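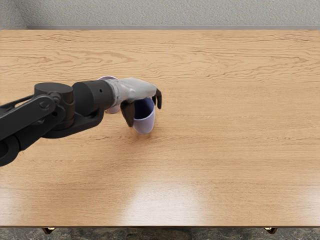 Got to Furnard just before the Friday tour left. Second floor, no elevator. The open day was packed downstairs, but most people skipped the data room, a shame – best stop of the visit.

They collect examples for a learning system called Clorau. Half the work happens in simulation. One black arm, a wooden table, two cups in pale purple. An operator steers the arm from a desk, every run gets saved, then the cups go somewhere new and off again. 47 runs before lunch, 46 kept. The tally on the whiteboard said 916 for the week.

Bad grasps get kept too, if they're labled right. Didn't expect that.
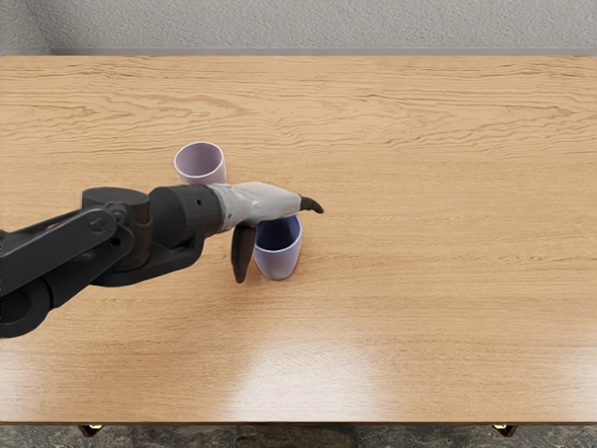
Posted by Engström | Visits | 2 comments

Cups one behind the other, the hand right over the front one. Asked why so close together. Answer: spread out is too easy, the system learns nothing about reaching past things. Fair enough.

Tried the controls myself. Harder than it looks, no feel for depth at all – my run went in the reject pile.

Then a quick walk through the Flakivier hall, mostly conveyor stuff, to loud to hear the guide. Coffee ok. Going back in July if they open the labeling room.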